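Recording demos for a pick-and-place policy, the way I do it

I've been collecting teleop episodes for our Fenda arm for a while now, and people keep asking how I set up a session, so I'm finally writing it down. My current set is 738 episodes and I threw out 364 more along the way (ouch!), so most of what follows comes from making a mess of it first.

Step 1: Pick one sentence

Write the task as a single plain instruction before you touch anything. Mine is usually something like "put the banana on the tray." If you need an "and then" in there, split it into two tasks and record them separately. I tried long ones early on and I'd get distracted halfway through, and the labels were a nightmare to fix later.

Step 2: Lay out the table

Put out the thing you want picked up, the place it should go, and a bunch of stuff that has nothing to do with the task. I like play-kitchen things because the colors are easy to tell apart on a white table. My usual crowd is a peach, a banana, a strawberry, half an orange on a blue plate, the ketchup bottle and that little teal bucket with the wire handle (I love the bucket, the policy does not). Leave the gripper open space to come in from the side, and jog the arm through its reach once before you record. 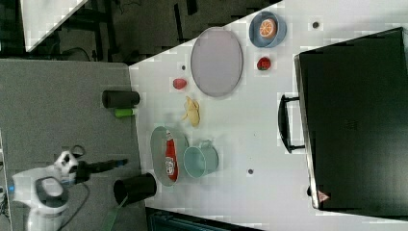
Step 3: Record in blocks of ten

Do ten episodes, then shuffle everything. Move the tray, turn the banana, swap the bottle and the peach. Start the arm from a slightly different pose each time too! Dilani Gunawardena, who got me into this, does five per layout and her policies recover from bad starts much better than mine, so maybe copy her.

Drive slowly and don't stop in midair to think. Pauses get learned. If you fumble a grasp and recover smoothly, keep it. If you knock something off the table, toss the episode and reset.

Step 4: Watch it all back

I play everything at triple speed in the evening, usually with tea. Mark each one keep or drop and check that the instruction matches what happened. For a single task I start training at 400 keepers and go back for more wherever the policy gets stuck.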